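Chapter 4
Where the Heat Goes 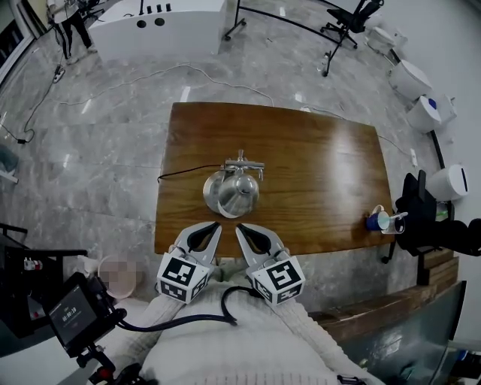
I have a confession to make before we get into the equations. I passed my first college physics course without understanding the difference between heat and temperature. I could use both words in a sentence, and I could plug numbers into the right formula if the problem looked enough like one I'd seen before. Then a lab instructor asked me why a bathtub of lukewarm water could melt more ice than a cup of boiling water, and I stood there with my mouth open for what felt like a week.

So if you've come into this chapter thinking the two words mean pretty much the same thing, you're in good company (mine, anyway), and we're going to take our time with it.

Let's go back to that bathtub. Temperature tells you how energetic the tiny particles in something are, on average. Heat is energy on the move, passing from a warmer thing to a cooler thing. The boiling cup has the higher temperature, no question. But the tub has so much more water in it that, as it cools down toward freezing, it can hand over far more energy in total. Drop a big enough block of ice into each and the tub wins easily.

I like money as a comparison here, even though my students groan at it. Picture a small club where every member carries fifty dollars, and a huge stadium where every fan carries twenty. The average person in the club is richer. The stadium still holds more cash, and it isn't close. Keep that picture in your head when we get to Section 4.2, where mass shows up in the formula for the first time and people start asking what it's doing there.

4.1 A winter in a cold apartment

The year I started teaching I rented the top floor of an old house in a town called Jeon, and the heating was terrible. By November I was grading papers in a coat. I had plenty of evenings to think about where all my expensive warm air was going, and I started keeping a notebook by the window. Most of this chapter grew out of that notebook, coffee rings and all.

Heat left my apartment in 3 ways, which happen to be the same ways it leaves anything. Some of it went straight through the walls and the window glass, passed along from particle to particle. We call that conduction. Some of it was carried off by moving air, mostly through a gap under the door wide enough to slide a magazine through, and that's convection. And some of it simply radiated away from the warm surfaces of the room, through the glass, out toward a very cold sky. Radiation is the one people forget! It needs no air and no contact, and it's how the sun manages to warm your face across all that empty space.

My downstairs neighbor, Renji Minami, was a retired boiler mechanic and knew more about all this than I did, degree or no degree. He came up one evening, held the back of his hand near the window, and told me the curtain was too short. The air next to the glass was getting cold, sinking, and pouring out under the hem of the curtain onto my feet. I bought longer curtains. My feet were warmer that night, and I had my first decent lecture example.

4.2 Why some things warm up slowly

Have you ever walked barefoot across a beach at noon and then run into the water? The sand burns and the water is chilly, and yet the same sun has been shining on both all morning. There are several reasons for the difference, but a big one is that water needs a lot of energy to warm up, and sand needs much less.

We measure this with a quantity called specific heat, the energy it takes to raise one kilogram of a material by one degree Celsius. For liquid water it's close to 4,200 joules. For dry sand it's a fraction of that. Copper is lower still, and lead is so low that it hardly seems to put up a fight.

The formula is a friendly one:

energy = mass × specific heat × change in temperature

Read it out loud a couple of times. More stuff takes more energy, stubborn stuff takes more energy, and a bigger jump in temperature takes more energy. I'd much rather you could say that to a friend on the bus than recite the symbols.

Notice what the formula leaves out, too. It doesn't say how fast anything happens. That depends on how quickly the energy is delivered and how much leaks away in the meantime, and we'll come to it in Section 4.4. It also says nothing about melting or boiling, where you can keep pouring in energy and watch the thermometer refuse to budge. I found that very upsetting the first time I measured it. Section 4.5 is all about why.

Before you go on

Pick a room you spend a lot of time in and sit there for a few minutes in the evening. Find the coldest surface you can and the warmest one, and write down how you think energy is traveling between them. Don't worry about being right. Keep the page, though, and we'll use it again in Section 4.3, where we work out how much energy slips through a single pane of glass overnight. You'll need a ruler and a guess at the outdoor temperature.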